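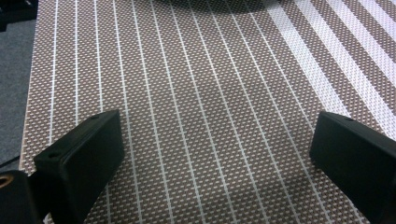

Woven placemat, brown-grey and off-white, thin stripes and wide ones.

May, speech archive notebook, Utberg reading room

Started 9.40. Signe Dahlgren in from 10, Samran on the phone in the afternoon.

Carried on with the graduation speeches by sitting and former politicians. We are at 400 transcripts in the main folder. The aim this week is to settle the coding sheet for criticism of a government in office, so that Rehema and Decha can code the second batch without ringing me every hour.

Coding sheet, version 7. Changes from the last one:

"Names the office holder" and "refers to the office holder" are now separate columns. We had been lumping them, and it hid the thing we wanted to look at. Most former ministers in the sample go for "those in charge", "people at the top" or "some of our leaders". A name is rare.

Added a column for who the speech was written for in the room, and one for who it was released to. A speech given to a college hall and sent to the papers beforehand under embargo goes in as both.

Took out the "tone" column. Signe and I scored the same 13 speeches separately and disagreed on more than half. She marks dry humour as mild and I mark it as sharp. No amount of notes in the margin will fix that, so it goes.

Checked transcripts against recordings for the Onitton college set. The college posts the prepared text, and the speaker often drifts from it. In the speech by the former transport minister the whole passage on the ferry subsidy is missing from the printed text. It is on the recording at 11 minutes and runs for just under two. Have typed it up and put it in the folder with "as delivered" in the file name. Decha, please use the delivered text wherever there are both. If you only have the prepared text, say so in column C.

Two speeches in the Chantharasri set look like the same speech given at different colleges a year apart. The opening story about the bus is word for word. The criticism is softer in the second, and by then his party was back in coalition. Keep both in, linked in the notes column. Jintana thinks we should drop one from the totals. I don't agree, but I have written her point down for the Thursday-type discussion we keep putting off.

Newspaper coverage. Rehema has been through the regional papers for the Onitton set. The pattern so far is that the report leads on the one critical sentence and the remaining twenty minutes of advice to students gets a line at the end, or nothing. She wants to measure how far down the speech the quoted sentence falls. Good idea, easy to do, count words from the start. Don't count the thanks to the principal and guests. Start from the first sentence addressed to the graduates.

Question from Rehema: what to do when the speaker's office later says the remark was "general" and not meant for the government? Answer for now: code the speech as heard, put the later statement in the notes with where it came from. We are not judging what he meant.

Phone call with Samran, 2.15. He has heard back from the Sketia broadcasting library. They hold up to 400 hours of college ceremonies on tape, mostly unlabelled, and will let us listen on site but not copy. He can go for a few days at the end of the month. Asked him to begin with election years. He will take the paper version of the coding sheet as there is no desk with a socket.

Also from Samran: the library lists some speeches under the college and some under the speaker, so check both before asking for a tape.

Problem with the spreadsheet. The date column turned itself round again when Decha opened it at home, day and month swapped. I have put it back and set the column to plain text. Type dates as words from now on please, 3 May and so on. Anything entered before lunch today needs a second look.

To do:
Send version 7 to everyone
Signe to recode her share without the tone column
Ask Onitton for the ceremony programmes, they give the running order
Find the missing recording for the Utberg evening ceremony, may be with the student paper
Jintana's point about repeated speeches

Stopped 5.10. Transcript checking is done as far as the letter M.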